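Cinus Help, Bathrooms

Streaks on black vanity counter

Neltasness, 2018-07-18
In our hall we have a glossy black counter with white veining and a white sink. After each wiping it has gray streaks. How do you clean yours?

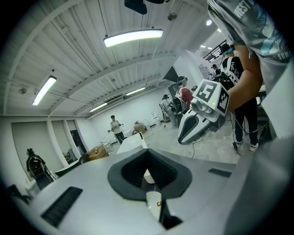
The hall, bench side

Hiebert
Use two drops of dish soap in warm water. Wring the cloth well — too much water leaves marks. Then rinse the cloth
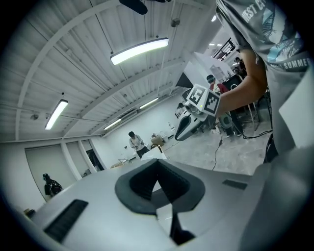 and wipe one more time with clean water. Dry it at once with a second cloth.

Sedix
I just use paper towel, it is fine.

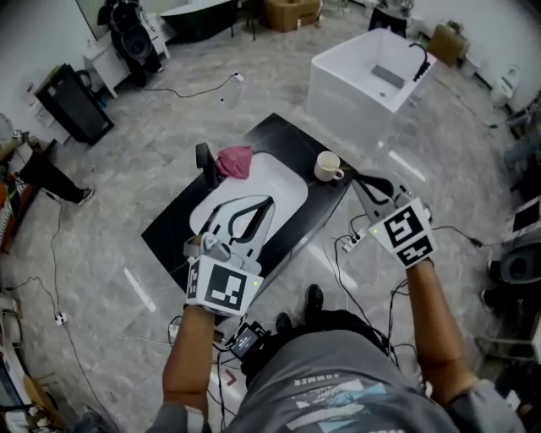
Can I use vinegar on it?

Only if you are sure that it is not natural stone. Acid can make marble dull.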